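Lista de verificação da sala de atividades, com comentários
Espaço Fultum, piso térreo, ronda de julho
Preenchida por Deolinda Pinheiro

Faço esta ronda com calma, de caneta na mão e café já tomado, e peço desde já desculpa a quem só quer ver os vistos, porque eu gosto de deixar escrito o que encontrei (o papel é barato e a memória, a minha pelo menos, já não é o que era!).

1. Chão e passagens
Estado: a corrigir
Há um cabo amarelo enrolado no chão, do lado esquerdo, e gostava muito que ficasse preso numa calha ou pendurado num gancho antes da próxima sessão. O tapete antifadiga com a borda às riscas cor de laranja está no sítio, e essa borda vê-se bem ao longe. Passem o pé pelos cantos do tapete todas as manhãs, se fazem favor. O betão foi lavado às 16 horas, com o detergente Drellska bem diluído, como vem no rótulo.

2. Tabuleiro das frutas e legumes de brincar
Estado: conforme
Confirmei a pega preta e o rebordo de metal com a ponta dos dedos, à procura de rebarbas, e não senti nenhuma. A laranja, a malagueta vermelha e a tangerina com as suas folhinhas verdes foram limpas com pano húmido. Puxei as folhas com alguma força, confesso que com pena, e aguentaram.

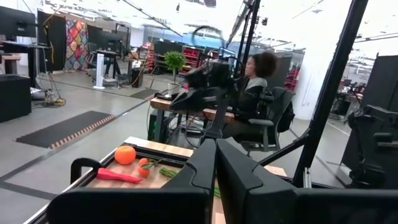 O molho verde merece um olhar mais demorado do que as outras peças, porque é entre os talos que o pó se esconde, e para isso uma escova de dentes macia faz maravilhas. Depois de tudo seco, volta para o tabuleiro. O conjunto está no inventário com o número 548 e é com esse número que se pede peça nova à Ghorbani.

3. Mesas e cadeiras
Estado: conforme, com um reparo
Os tampos de madeira estão lisos. Na bancada de pernas pretas há cabos pendurados por baixo, e eu juntava-os com uma fita de velcro, que ainda temos 2 rolos no armário. Experimentei a cadeira preta de rede e não range nem baloiça.

4. Ventoinha e tomadas
Estado: conforme
A ventoinha branca de pé tem a grelha firme. Desliguem-na na tomada ao fim do dia, mesmo quando está aquele calor e apetece deixá-la a trabalhar para quem vem a seguir.

5. Plantas e panos
Estado: conforme
O vasinho branco levou água, pouca. O pano de losangos coloridos, tão bonito, foi sacudido na rua e as presilhas estão cosidas.

6. Estantes vermelhas
Estado: a rever
Falta a etiqueta de carga numa prateleira. Pedi outra à Fleltero, pedido 3833, e até chegar não ponham ali caixas pesadas.

Volto a passar pelo cabo amarelo amanhã, às nove.

Deolinda Pinheiro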